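**Flenow** is a hand-held two-finger gripper built in the shared workshop at Clisancombe. It is held and closed by the user, and carries a camera that looks down between the fingers. Recordings made with it are used to train a robot arm of the same finger geometry.

## Construction

The body and fingers are plastic. Both fingers run on a single rail and are linked so that they close at the same rate -- the centre of the grip therefore stays fixed in the camera view. Maximum opening is 90 mm, and the complete tool weighs 474 g without its cable. Each finger is screwed to its carriage and can be changed without removing the camera.

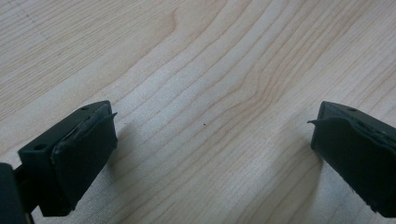 *Flenow fingers, open, over a wooden tabletop. The rubbery pads show some wear along their upper edges.*

## Gripping pads

The pads line the inner faces of the fingers and are treated as consumable parts. The workshop's build notes advise inspection after every 700 closures, with attention to the upper edge and the tip. Pads are cut from sheet with a template by Hutel and replaced in pairs.

## Versions

The first version, known as Ekström, used a trigger spring that proved too stiff for long sessions. Flenow replaced it in May with a softer spring and a rail 28 mm longer. Fingers from the two versions are not interchangeable.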